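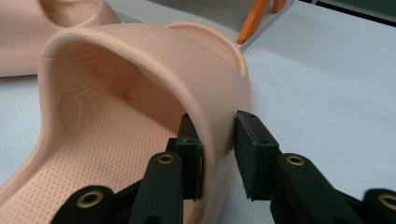

The Return of the Public Bathhouse

For most of the last century, the Thibodeau Baths served a neighborhood in which few apartments had hot water. The building closed when that need passed. It reopened in January after 19 months of repairs, and membership now stands at 2,000.

Visitors come for other reasons today – quiet, company, relief from sore joints. A morning session costs 6 dollars, and the steam room is open until nine.

The original tile in the main hall was cleaned and kept. Work on the upper gallery continues.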